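Section 5: Getting the Balcony Doorway Ready for Your Posell Screen

Welcome back! If you've come straight from Section 4, you have the cassette out of its carton, the parts are laid out on a towel, and you're probably itching to put the thing up. Please give us a little more of your patience. Most of the letters we get about screens that drag, whistle or jump out of the bottom guide come from doorways that weren't cleaned and checked first, and an hour spent on the doorway now is a pleasant hour compared with the one you'd spend taking everything down again.

These instructions are for sliding glass doors that open onto a balcony or patio. If your door swings, or folds up in panels, go to Section 8.

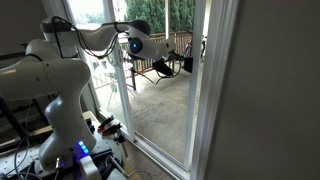
Page last changed: September

What you'll want near you

A vacuum with a narrow nozzle, an old toothbrush, a bucket of warm water with a drop of dish soap, two or three rags you don't care about, a tape measure, a pencil, a small level, and the plastic scraper from the kit (it's in the same bag as the end caps, and it does like to hide in the corner of that bag). A kneeling pad is a kindness to yourself. So is a second person for the measuring, although one person and some masking tape can manage.

Note: The dry lubricant in the small Rurko bottle isn't needed until step 9. Leave the cap on until then. It tips over very easily and gets into everything.

Cleaning the track

1. Slide the door all the way open and check that it stays there by itself. If it creeps back, wedge it with a folded rag. Don't use a screwdriver as a wedge. They chip the edge of the track, and we've sold a good many replacement sills because of it.

2. Vacuum the track from one end to the other, then go back the way you came. Leaves, pet hair and fine grit pack themselves into the corners, and the second pass usually brings up more than the first.

3. Loosen whatever is left with the scraper, holding it nearly flat. Work toward yourself. Vacuum again.

4. Wash the track with soapy water and the toothbrush. Find the drain slots along the outside edge and poke each one gently with a toothpick or a bit of stiff wire. Pour a small cup of clean water into the track and watch for it to run outside. If it sits there, the slots are still blocked, so keep poking and pour again.

5. Wipe everything dry and leave the door open until the corners are dry too. On a damp day this can take most of the afternoon. Go have lunch.

CAUTION: Never use bleach, oven cleaner or anything gritty on the track or on the Posell guide strip. Bleach eats the adhesive, and the damage doesn't show until the strip lets go some weeks later.

Checking the balcony floor

People are sometimes surprised that we ask about the floor outside, when the screen itself stays in the doorway. The reason is water. A floor that has settled toward the house will send rain against the sill, and the brush seal at the bottom of the screen will soak it up like a paintbrush. Brush seals that stay soaked go green, then flat.

6. Sweep the floor outside the door, then set your level on it at a right angle to the sill. The bubble should tell you that the floor falls away from the house, even if only a little. If it's dead level you may go on, but fit the taller seal (part 2604, in the paper sleeve) in place of the standard one.

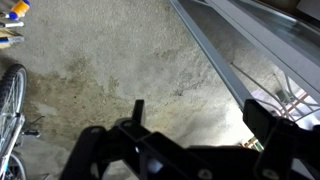
Bare concrete floor and metal rail.

If the floor slopes toward the house, stop and get advice before you go on. A screen won't make the trouble any worse, but it won't like living with it, and the warranty doesn't cover a seal that's been standing in water. Javiera Vergara on our help desk has talked hundreds of customers through this one and can usually tell from a couple of measurements whether a simple threshold strip will do the job or whether you need someone with a trowel.

Unsealed concrete has one more habit you should know about. It sheds a fine dust, more in dry weather, and the dust finds its way into door tracks on shoes and on the breeze. You don't have to seal the floor to use a Posell screen. If you'd like to, do it before you install, follow the sealer's own label for drying time, and keep the sealer well away from the track. A stiff outdoor mat is the cheaper answer and works nicely for most households.

Measuring the opening

7. Measure the height of the opening at the left, in the middle and at the right, from the floor of the track to the underside of the head. Write down all the numbers. Now do the same for the width, at the top, the middle and the bottom.

8. Compare your figures. Use the smallest height and the smallest width from here on. The standard cassette covers openings up to 188 centimeters wide. If yours is wider, you'll need the joining kit, and you should read Section 7 before drilling anything at all.

If your heights differ by more than the thickness of two stacked quarters, the opening is out of square. It happens in old buildings and in plenty of new ones. Use the shims marked Wedilitz, which slide in behind the cassette on the tall side. Start with one, check with the level, and add another only if the bubble asks for it. Overdoing the shims is much more common than underdoing them, and a cassette that leans the wrong way will roll the mesh up crooked.

Note: Please measure in daylight if you can. One of our testers, Telma Montecinos, measured her own doorway by flashlight on a Tuesday night, read the tape upside down, and cut a perfectly good guide strip to a length that fit nothing in the house. She has kindly let us tell that story in every edition since.

Before you put the tools away

9. Put a thin line of the Rurko lubricant along the running edge of the track, close the door, and open it again a few times to spread it. Wipe off anything that looks shiny or wet. Too much will only collect dirt.

10. Listen. A healthy door makes a soft, even rumble. A click at the same place every time usually means a flat spot on a roller, and a scrape means the door is riding low. Roller height is set with the screws at the bottom corners of the door panel, often behind small plastic plugs. Turn each screw a quarter turn at a time, and do the same on both sides.

CAUTION: Sliding glass panels are a great deal heavier than they look. Don't lift a panel out of its track to get at the rollers unless you have a helper, gloves and somewhere soft to lean it.

11. Pencil a light mark on the jamb at the height of the handle. You'll use it in Section 6 to line up the latch plate, and it saves a lot of crouching.

If you rent

Ask first. The adhesive mounting comes off cleanly with warm air from a hair dryer, but the screw mounting leaves four small holes in the jamb, and landlords do notice. We can send a one-page sheet describing both methods that you can hand to your building manager. Write to Hipólito Garrido at the Alarcón office and tell him which cassette you bought.

Continue to Section 6, Hanging the Cassette.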